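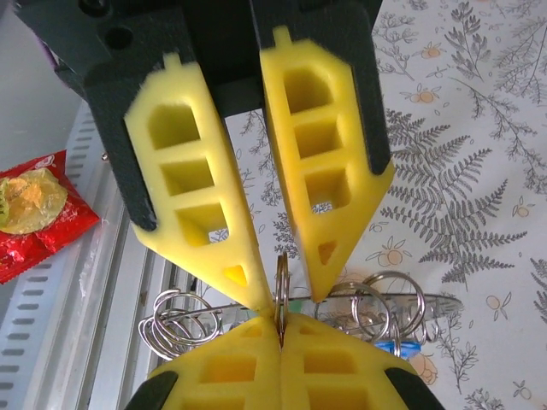

Yellow pads, patterned surface underneath

Home News Reviews Forums Members Log in
Search this forum... Go

Plerkolcombe: does the second player ever get their own save??
Started by Mio Shimada, September

mioshim
Right, me and my brother have been playing Plerkolcombe on the sofa most evenings and we love it, daft as it is. But we've hit a wall. He went home, bought his own copy, signed in with the same Provotero account he'd been using as player two at mine, and his cottage is gone. So are the goat and all the jam. It dropped him back on the jetty with the letter from the aunt as if he'd never set foot in the village.

Is the second player just a guest for ever? I'd have sworn the menu said "your villager travels with you". We're on 825 hours in-game between us and I really don't want to tell him he has to do the marsh section again. He hated the marsh section.

tinbath
Your villager travels with you, your stuff doesn't. Clothes, hair and name go across. House, animals and anything in a chest belong to the host's village. It's been like that from the start.

mioshim
Well that's rubbish! Also he didn't get his clothes either. He was in the default dungarees.

tinbath
Then he wasn't signed in as himself at yours. If you press the button to join before the little account box comes up it makes him Guest 2 and never asks again. Loads of people get caught by it.

pelham_dots
I got caught by it. I was Guest 2 for the whole of the lighthouse. There's no warning at all and the guest even gets achievements popping up on screen, which then belong to no one. Awful bit of design.

SotaOda
Hello, Sota here, I look after the unofficial wiki. There is a way to rescue some of it, though you need both of you in the same room (or at least your brother signed in on your console again).

Load your village with him as player two, and this time wait on the title screen until his own name shows under the right-hand villager. He'll come in as a new person with the dungarees on. Then go to Mühlbauer's shop, go upstairs, and talk to the old man at the desk until he offers to "put the paperwork straight". That option only shows if there's a Guest in the village who owns a house. It costs 800 shells and it moves the deeds and the animals over to the new villager. You can't do it after sundown because he's in the pub.

It won't put the house into his own copy. Nothing does that. But it means that when he plays at yours he's properly himself.

mioshim
You absolute star. I thought that upstairs room was just decoration, I've been up there a hundred times to nick the biscuits. 800 shells is a LOT though, we've just blown everything on the ferry.

grumbleweed
Sell the jam.

mioshim
The jam's in Guest 2's chest and I can't open it, ha

grumbleweed
Oh no.

tinbath
You don't need to pay 800. Do the heron quest first and he does it for free.

SotaOda
Was that before the last patch? It used to be free after the heron, but I tried it again when I was updating the page and he asked me for the full amount.

tinbath
I did it last week and it was free.

SotaOda
On which platform?

tinbath
PC.

SotaOda
Ah. I'm on console. They may well be on different versions, the console one always trails behind. I'll put a note on the page that it wants checking.

tinbath
Or the page is wrong.

SotaOda
Or the page is wrong! It wouldn't be the first time. If you've got a save from just before you talked to him I'd love to see it.

pelham_dots
Can I be the one to say that the whole thing is bonkers? I paid full price for a game that's sold as a two-player game. It's on the front of the box. The second player can't keep a goat. My daughter cried about it and I had to explain account permissions to a seven-year-old.

hobnail
I'll stick up for Unine a bit. They're a tiny team and it's a shared village, so where would the house go? If my mate plays at mine and builds a massive barn, then goes home and it turns up in his village for nothing, he's skipped the whole first summer. You'd get people passing barns round like sweets.

pelham_dots
And? Who's that hurting? It's a game about posting letters to ducks.

hobnail
It hurts the balance.

pelham_dots
The balance of the ducks.

hobnail
I knew you'd say that. But there is a market and a leaderboard for the regatta, and people do care about them. I care about the regatta. I'm 10th in my region and I didn't get there on somebody else's boat.

grumbleweed
10th! Get you.

pelham_dots
Fair play on the regatta, but let me turn the market off and have my goat. Give me a tick box when I start the village. "We're just messing about on the sofa", tick, everything carries over, no leaderboard. Plenty of other games manage it.

hobnail
I could live with a tick box.

mioshim
Back again! So he came round this afternoon and we had a go. Waited on the title screen for what felt like an age and his name did come up in the end, in really tiny writing. Went upstairs at the shop. The old man just talked about his knees.

SotaOda
Did you have the Guest's house finished, with the roof on? It doesn't count as owned while the scaffolding's up.

mioshim
There's... a bit of scaffolding. Round the back. He was adding a porch.

SotaOda
That'll be it. Any building work counts, even a porch. You can cancel it from the notice board by the pump, you only lose the planks.

tinbath
This isn't on the wiki by the way.

SotaOda
It is now.

mioshim
Cancelled the porch (he sulked) and it worked!!! He asked for 800 though, and we hadn't done the heron, so I can't settle your argument, sorry. We fished all evening to get the money together. My brother has the goat back and his chest opens and there were 9 jars of jam in there, so we could have paid for a good chunk of it if the stupid chest had opened in the first place.

The goat does seem to have forgotten its name. It's called "Goat" now. It was Brenda.

grumbleweed
RIP Brenda.

SotaOda
Names get wiped in the transfer, yes, I should have said. Take it to the trough with a brush in your hand and you can rename it. You get one go so mind your spelling. I have a donkey called Stebe.

mioshim
Stebe is a brilliant name for a donkey.

hobnail
While we've got a helpful person here, does anybody know if the transfer keeps your boat upgrades? I want to bring my partner's guest over but she's got the good rudder and I'm not risking it before the next regatta.

tinbath
Keeps them.

SotaOda
I think it keeps the rudder and loses the paint, but I've only done it with the small boat. Copy the save to Provotero's cloud slot first and try it, then you can pull the old one back down if it goes wrong. Turn off automatic sync before you start or it'll write the new one straight over the top.

hobnail
Learned that one the hard way with a different game. Cheers, will try tonight.

pelham_dots
I tried the upstairs thing as well. My daughter has a goat. I still think it's bonkers and I've sent Unine a message about the tick box, quite a polite one for me. If anyone else fancies doing the same there's a feedback button in the pause menu, under Credits of all places.

mioshim
Sent one too. Asked for Brenda's name to survive next time.

tinbath
Right, I went back to an old save and checked. It's free after the heron on PC if you talk to him the same day. If you sleep first he wants the 800. So we were both sort of right.

SotaOda
Oh, well done, that makes sense, I'd definitely slept. I'll try the same-day version on console and change the page if it matches. Do you want your name on the edit?

tinbath
Go on then.

hobnail
Rudder kept. Paint gone. She's now in a plain brown boat and not speaking to me.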